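4.2 The stop that did not stop the belt

The fault described in this section had nothing to do with the sorting policy, and we would have found it sooner had we been less interested in the sorting policy. It is reported in full for two reasons. First, it affected 16 of the 2000 logged cycles and those cycles are excluded from the results in Section 5. Second, it is the sort of fault that a small cell put together by clever people in a hurry is almost bound to have.

The task is simple to state. Small objects travel along the belt, the arm picks each one up as it passes, and each is set down on one of two coloured plates according to its class (Figure 4). The arm and the belt were bought separately, installed separately and, for the first month, looked after by separate people who were each under the impression that the other had read the wiring notes. The arm has its own controller and its own emergency stop. The belt is driven by a Yammine motor unit, which takes start and stop requests from the task computer over the network.

The risk assessment, written in January, says that pressing the emergency stop "brings the cell to rest". When it was written this was true. At that time the belt was fed through a relay switched by the arm controller, so that losing one meant losing the other. The relay was later taken out because it chattered, and the belt was moved to its own supply as a temporary measure. Temporary measures in our laboratory have a long and comfortable life. The risk assessment was not changed, and for several weeks it went on describing, in good plain English, a machine we no longer had.

On 17/03/2019 the second author was running the cell when the gripper closed on an object slightly off centre and began to drag it sideways against the rail of the belt. She pressed the emergency stop. The arm halted at once, as it should, with its fingers still shut on the object and the object still touching the belt. The belt carried on. The task computer had noticed that the arm had gone quiet, concluded that the arm was busy, and waited politely for it to finish. In the meantime the belt delivered the next object, and then the next, into the back of the gripper. By the time the belt's supply had been found and pulled out there was a small queue, one finger was bent, and the log recorded the whole period as a single, unusually slow pick.

No one was hurt. The forces involved are modest and nobody's hand was near the rollers. This should not be given more credit than it deserves: the natural thing to do after pressing a stop button is to reach in and clear the jam, and a person who did so would have been reaching towards a moving belt beside an arm they had every reason to think was part of the same stopped machine.

We then went back through the log. The cycles in question were easy to pick out once we knew what to look for, which is a polite way of saying that they had been there all along. In 16 cycles the arm reported a stop of some kind while the belt was still under a run request. In all but 5 of these the belt happened to be clear and nothing came of it. In the others at least one object reached the gripper after the arm had halted. The Irnden logging tool had scored 4 of those as successful sorts, because its test for success was that the object should leave the belt, and they had left it. They were on the floor.

Three changes were made. The belt supply now runs through a safety relay wired to the emergency stop circuit, with no software in between. The relay is a different model from the first and does not chatter. The task computer treats silence from the arm as a fault and withdraws the belt's run request – a single line of code, about which there was a good deal of discussion. Lastly, releasing the stop no longer restarts anything. Under the old arrangement the belt would pick up its last request as soon as it had power, and on the first test of the new relay it did exactly that, to the surprise of both authors and of a visitor from Golcombe.

The new arrangement was tested by pressing the stop at each stage of the cycle: approach, grasp, lift, transfer and release. The belt and the arm came to rest each time. We also tried it with the network cable unplugged, a condition we had not thought to test before and which Buckley now brings up whenever a new piece of equipment is proposed.

One weakness remains. If the stop is pressed during a grasp, the gripper keeps hold of whatever it has. We think this is right for light objects and would be wrong for a finger. The Soltlow cell, which has the same general layout, opens its gripper on a stop and so has the opposite problem, in that it drops things. Pillai prefers dropping and Buckley prefers holding, and the matter is left open here. The risk assessment has been rewritten. It is now longer, and it has been read by both of us on the same occasion.
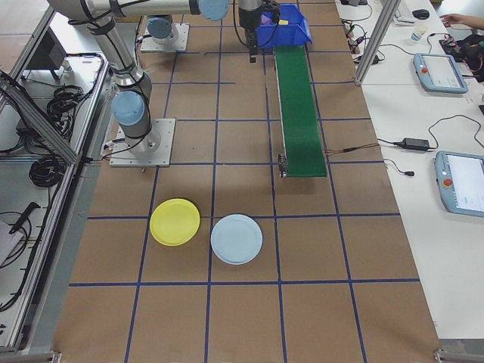

Figure 4. The sorting cell, with the green belt running forward from the blue bin and the yellow and pale blue plates in front.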